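The Salt Ledger, and a few thoughts on slow books

I finished The Salt Ledger late last night, with the tea gone cold beside me and the cat asleep on my feet, and I have been turning it over in my mind all morning instead of doing the washing up. It's Chae-won Bae's second novel and the first of hers I've read, which I'm a bit ashamed of, as my friend Rocío has been pressing her books on me since last August.

The setting is Odeck, a harbour town where every debt is written down in salt water on slate, and where the writing only shows when the tide is out. Our heroine, Ernel, is apprenticed to the town's reader of debts, a fearsome old woman called Clesia, and quite early on she finds her own name on a slate older than she is. I won't say what the debt is. I will say that I guessed wrong 2 times, and was very pleased with myself both times.

Now, it is slow. The first 50 pages are mostly weather, soup and people being polite to one another while meaning something else (I love this sort of thing, but I know plenty of you don't). If you can hang on until Ernel crosses the flats with the lamp, I think you'll be glad you did - that chapter had me holding my breath, and I had to go back and read it again straight away to see how she'd done it.

Clesia is the great joy of the book. She's rude and vain and frightened of getting old, and she teaches Ernel almost nothing on purpose. There's a long quarrel between the two of them on the stairs of the counting house that I could happily have read for another 10 pages.
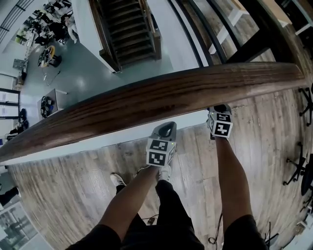

I was less sure about Kohlhase, the rival reader from up the coast. He turns up, he's sinister, he goes away again, and I kept waiting for him to want something. Perhaps he's being saved for another book? The ending leaves room for one, though it does finish the story it set out to tell, and I had a little cry over the last slate.

My copy runs to just over 200 pages, so you could read it in a weekend if the weather's bad enough. I'm going back to her first one next, and Rocío has already said she wants The Salt Ledger when I've done with it, so I'd better get the biscuit crumbs out.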